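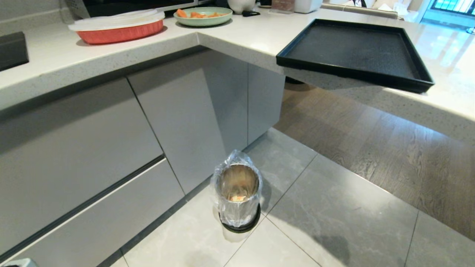
Cubo de acero con bolsa, junto a la encimera en L. Puesto de desecho de la prueba de cocina.

Asunto: Re: [manip-domestica] Kit Divasix para cocina: ¿alguien lo ha evaluado?

Respondo entre líneas a lo que preguntaba Annunziata y añado al final lo que no cabe en las respuestas. El kit es el Divasix de un brazo, con la pinza de dos dedos que vende Dastel como opción. La evaluación sigue en curso, así que lo que viene son notas de trabajo y no un informe.

Annunziata Lombardi escribió:
> Estamos valorando el kit Divasix para una línea de ensayos en cocina
> doméstica (trasvase de alimentos troceados, retirada de restos, recogida
> de recipientes). La hoja de características habla de repetibilidad y de
> carga útil, pero no dice nada de cómo se comporta el conjunto sobre
> encimeras brillantes ni con objetos deformables.
>
> Me interesan sobre todo estos puntos:
>
> 1) Percepción de profundidad sobre superficies pulidas.
> 2) Agarre de piezas pequeñas dentro de un recipiente hondo.
> 3) Bolsas de plástico transparente. Con el equipo anterior (Santoro)
> tuvimos que retirarlas del protocolo.
> 4) Tiempo real de puesta en marcha.
> 5) Soporte y coste de la licencia a partir del segundo año.
>
> Si alguien lo tiene montado fuera de laboratorio, agradecería datos,
> aunque sean parciales.

> 1) Percepción de profundidad sobre superficies pulidas.

Regular. La encimera de nuestro piso de pruebas es de cuarzo blanco moteado, con reflejos puntuales de las luces del techo. El módulo de profundidad devuelve huecos en cada reflejo, y el filtro que viene activado por defecto los rellena interpolando con los vecinos. En el centro de la superficie no tiene consecuencias. Cerca del borde sí: el relleno mezcla el plano de la encimera con el del suelo y el canto se desplaza hacia fuera. Si hay una bandeja en voladizo, el planificador puede dar por apoyada una esquina que no lo está.

Lo hemos resuelto desactivando el relleno (parámetro fill_mode a 0) y ajustando el plano de apoyo por separado, antes de cada serie. Se pierde algo de densidad en la nube, pero el borde queda donde debe. Conviene además bajar la exposición a mano. La automática oscila cuando entra luz de la calle, y nuestro piso tiene una puerta de balcón justo enfrente de la zona de trabajo.

> 2) Agarre de piezas pequeñas dentro de un recipiente hondo.

Es la tarea a la que más horas hemos dedicado. Se trabaja con zanahoria y patata cortadas, en un cuenco blanco colocado sobre una bandeja negra. La bandeja no es imprescindible, aunque el contraste ayuda mucho a segmentar el recipiente: sobre el cuarzo directamente, el cuenco blanco se confunde con el fondo y el contorno sale mordido. 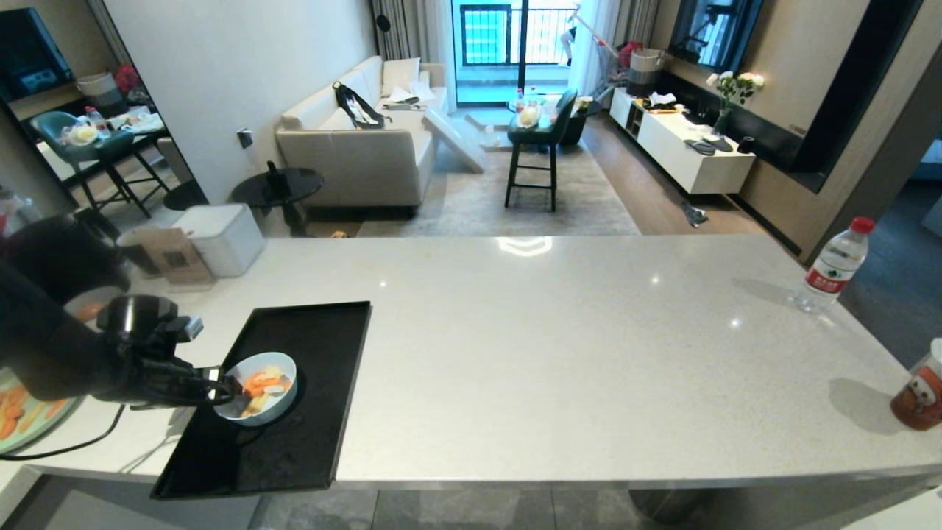
La dificultad principal está en el ángulo de entrada. Con la muñeca inclinada, el dedo exterior toca el borde antes de que el interior alcance las piezas, y el control de fuerza interpreta el contacto como agarre. Entrando en vertical el problema casi desaparece, a cambio de perder la vista de la cámara de muñeca durante el último tramo. La documentación recomienda la entrada inclinada «para conservar la realimentación visual». Para recipientes hondos, mi recomendación es la contraria.

Otros detalles de este punto:

- Los dedos de serie son rígidos. Con la patata se nota: si se baja la consigna de fuerza, la pieza resbala, y si se sube, se parte. Dastel tiene unas fundas de silicona que no están en el catálogo general; hay que pedirlas aparte.

- La separación máxima declarada entre dedos se cumple. La mínima, no del todo: con las fundas puestas no cierra a cero y las rodajas finas se escapan.

- El cable del brazo pasa por encima de la encimera y hay que fijarlo. El soporte incluido presupone una mesa con canto delgado y la mordaza no abarca el nuestro.

- El segmentador distingue bien la zanahoria por color. La patata cruda sobre cuenco blanco la pierde con frecuencia. Hemos reentrenado la última capa con 3.000 imágenes propias y mejora, pero no tengo todavía cifras que pueda defender.

> 3) Bolsas de plástico transparente. Con el equipo anterior (Santoro)
> tuvimos que retirarlas del protocolo.

Aquí no traigo buenas noticias. Usamos un cubo cilíndrico pequeño de acero inoxidable, con base negra y una bolsa transparente vuelta por fuera del borde. Reúne casi todo lo que molesta a un sensor de profundidad: metal, película plástica suelta y un interior en sombra. La nube de puntos de la boca es inservible en bruto.

Para soltar restos dentro del cubo basta con conocer la posición del centro y una altura segura. Lo hacemos con un modelo cilíndrico ajustado a la imagen en color, ignorando la profundidad. Funciona mientras el cubo esté de pie y a la vista. El suelo es de baldosa gris con veta tenue y la base negra destaca lo suficiente.

Retirar algo del interior, o manipular la propia bolsa, es otra cuestión. El kit no trae ninguna primitiva para láminas. La función grasp_deformable que aparece en la API está pensada para tela doblada sobre una mesa y presupone un pliegue opaco. Pregunté al soporte si estaba previsto ampliarla y la respuesta fue que no hay fecha. En nuestro protocolo la bolsa se queda, pero solo como receptor pasivo.

> 4) Tiempo real de puesta en marcha.

El folleto dice una mañana. En nuestro caso fueron 2 jornadas, con una persona que ya conocía el controlador. La calibración mano-ojo es rápida y está bien guiada. Lo que consume tiempo es lo siguiente: la fijación de la base (véase lo del canto), la definición del volumen de trabajo en una encimera en L y la instalación del controlador, que exige una versión concreta del núcleo y no avisa hasta el final si no la encuentra.

Sobre el volumen de trabajo: el editor solo admite prismas rectangulares. Una L se puede componer con dos, pero el planificador trata la unión como frontera y a veces rodea el rincón sin necesidad. Hay un parche en la rama de desarrollo. Lo he probado 4 veces y en una de ellas el servicio no arrancó, por lo que de momento seguimos con la versión publicada.

> 5) Soporte y coste de la licencia a partir del segundo año.

La licencia de nuestro contrato cubre 18 meses. Después hay una cuota por controlador, no por brazo, lo que favorece a quien monte dos brazos sobre el mismo equipo. No puedo reproducir el precio en la lista. El distribuidor con el que tratamos es Kallorthorpe; responden en el día a cuestiones de hardware y con bastante más demora a las de software, que reenvían al fabricante.

Dos cosas que no preguntabas y que pueden afectar a la decisión:

La primera es el registro de datos. El formato propio comprime la profundidad con pérdida salvo que se indique otra cosa, y la opción no está en la interfaz gráfica. Hay que editar el fichero de configuración y reiniciar el servicio. Perdimos una serie entera por no haberlo leído.

La segunda es el ruido visual del entorno. Un piso amueblado tiene espejos, un televisor apagado, cristales y ropa tendida. El espejo de la pared izquierda genera geometría fantasma que el mapa de colisiones acepta sin más. Se puede enmascarar por región, pero la máscara se define en coordenadas de la base y hay que rehacerla si el brazo se mueve.

Para tu caso, si las bolsas son parte esencial del ensayo, esperaría. Si te basta con trasvase y recogida de recipientes, el kit cumple con los ajustes indicados, y la diferencia con el Santoro en agarre fino se nota. Puedo pasarte los ficheros de configuración y el modelo del soporte modificado, en el formato que prefieras. En septiembre tendremos terminada la serie con las fundas de silicona y enviaré la tabla a la lista.

Si alguien ha conseguido que el editor de volúmenes acepte mallas importadas, me interesa saber con qué versión.

--
Lista manip-domestica | Contacto: administración de la lista | © Los autores de los mensajes | Volver arriba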